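Cell 2 pre-run inspection, cup regrasp study
Pliltus group, manipulation room
Checked by: Safta Vasiliu
Second check: Wahyudi Menon
Month: July

Scope

Covers the arm, hand, table and control settings before a block of recorded trials. One block is 36 trials. The sheet is filled in before each block and kept with the logs. Items marked FAIL stop the block until they are signed off again. Items marked NOTE can be run with.

1. Area and access

1.1 Walkway to the emergency stop clear. PASS
1.2 Emergency stop pressed and released, arm drops out and recovers. PASS
Comment: recovery needed two attempts at the pendant. Grigore Furtună had the same on the last block. Not a safety matter, but please log it each time so we can see whether it is getting worse.
1.3 Operator position marked on the floor. NOTE
Comment: tape is lifting at one corner. Replace.
1.4 Second person in the room for the first three trials. PASS

2. Arm and mounting

2.1 Base bolts checked against paint marks. PASS
2.2 Joint covers seated, no cracks. PASS
2.3 Speed limit set to the reduced value for contact trials. PASS
Comment: the limit goes back to default after a controller restart. Check it again if you restart for any reason, including a software update.
2.4 Table joint level under a straight edge. PASS
Comment: the two tables are not bolted together. Keep the cup on the near table for all trials, away from the seam.

3. Hand and cabling

3.1 Finger screws tight. PASS
3.2 Finger tips clean. PASS
Comment: wiped with a dry cloth only. The Nirkel pads pick up residue from solvent and the slip readings drift.
3.3 Cable slack enough for full wrist rotation. NOTE
Comment: with the fingers down in the cup, the black cable from the wrist hangs in a wide loop over the table to the right of the cup. There is clearance at this pose. Tamara Gavrilă wants a clip fitted before we try the wide-angle set, and I agree. Do not shorten the loop by pulling it back through the joint.
3.4 Thin wire at the fingers free of the cup rim. NOTE
Comment: it curls into a small loop just above the cup. Look at it before each trial, and stop if it touches the rim on the way down.
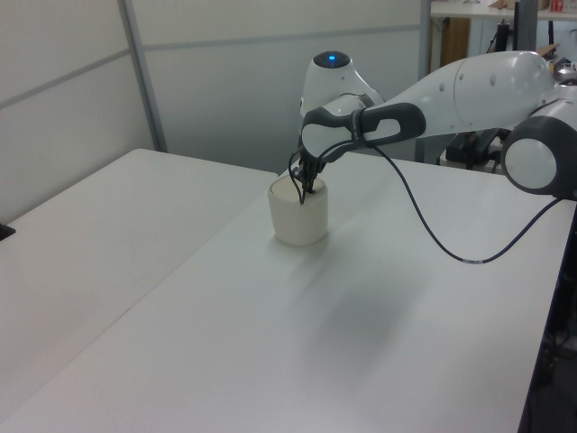

4. Method settings

4.1 Insertion depth loaded from the block file, not typed in. PASS
4.2 Force threshold matches the protocol sheet. PASS
4.3 Random order of start positions generated and saved. PASS
4.4 Baseline and Pîrvu controller alternate within the block. FAIL, then PASS
Comment: the block file had all the baseline trials first. This is the fault Lotte Kramer found in the earlier data. Pads warm up during a block, so whichever controller goes second gets a better grip. File rebuilt and reloaded, second check by Wahyudi.

5. Data and logging

5.1 Clock on the logging machine matches the controller. PASS
5.2 Free disk space above one full block. PASS
5.3 Trial counter carried over from the last block. PASS
Comment: counter reads 1422. Of these, 556 were recorded before the order was fixed and are left out of the comparison. They can still be used for the slip model.
5.4 Failed grasps saved as well as good ones. PASS
Comment: 192 failures on file so far. Most are outward slips at the rim. Please fill in the cause field, even if it is only "unclear".

Actions

Fit cable clip at the wrist — Tamara, before the wide-angle set.
Replace floor tape — Safta.
Add an order check to the block file script so that 4.4 cannot get through again — Lotte.
Ask Cullent about the slow recovery after an emergency stop — Grigore.

Cleared to run at 10.40, reduced speed only.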